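Hi Anum,

Progress note for the Wovgate grant, as promised! I know you liked the short version last time, but there's a fair amount to get through, so grab a coffee.

## Where we are

The big question for this stretch was whether a policy trained on a small pile of simulated demonstrations gets better if we let it pick which views to pay attention to. The old Sernidlow setup just averaged everything together (wrist view, body view, the lot) and hoped for the best. Our new one, which we've been calling Caruslow because somebody had to type something into the config file, learns a weight for each view at every step.

The wrist view is the one I worried about most. It's terrific once the fingers are close to something and pretty useless on the way there, when all it has is the fingers themselves, a bit of plain tabletop and a big stretch of brown background. The averaging model treats a view like that as if it were worth exactly as much as any other. Ours is supposed to turn it down until there's something between the fingers worth looking at. 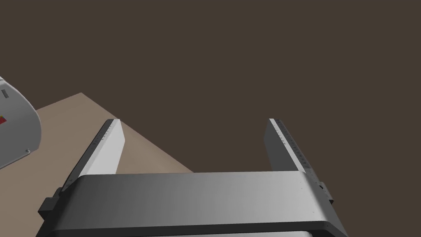 ## What we got

We trained both methods on the same 1000 simulated demonstrations, then ran each of them for 80 test episodes per task. Caruslow came out ahead on all the reaching and picking tasks, and the gap was widest on the ones with a long approach. That's what we hoped for in the proposal, so I'm happy! The weights also do what we wanted when you plot them. The wrist view stays low during the approach and climbs quickly near the grasp.

The kitchen tasks are messier. The counter has small things on it, mostly toward the far end, and the policy has to sort out which one it's been asked for before an arm gets anywhere near. So the body view ends up doing most of the work for a long time. It's a tilted view in our setup, with window, floor and counter all running off at an angle, and I had a theory that the tilt would hurt us badly. 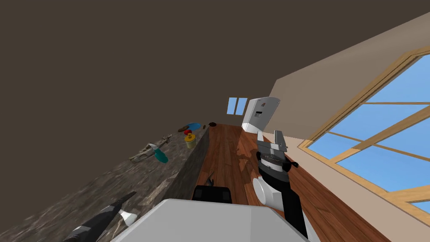 I ran the kitchen set again with the camera leveled out, and the numbers hardly moved. So much for my theory. The failures I've gone through by hand are nearly all about mixing up small objects that sit close together, and I think that's a resolution problem (we shrink everything before it goes into the network, and a little red thing on a counter doesn't survive that very well). Tarar's group uses a crop around the target for this and I'd like to try the same trick.

## What went wrong

We lost a chunk of February to a bug in the simulator's lighting settings, which I mentioned on the phone. Everything rendered before the fix had to be thrown out and made again, some 4000 episodes in all. The good news is that the rendering scripts are much faster now, so the second go was a lot less painful than the first.

I also haven't started on the two-arm handover tasks. Both arms are in the simulation and they move fine, but the demonstrations we have so far use one at a time.

## What's next

- Try the target crop on the kitchen set
- Record the first handover demonstrations
- Rerun the main comparison with 16 random seeds, so the reviewers can't grumble about noise
- Write up the view-weighting part as a short paper

Money is fine. We're under on computing and slightly over on travel, and I'd like to move a little from one to the other if you're okay with that. I can send the spreadsheet whenever you want it.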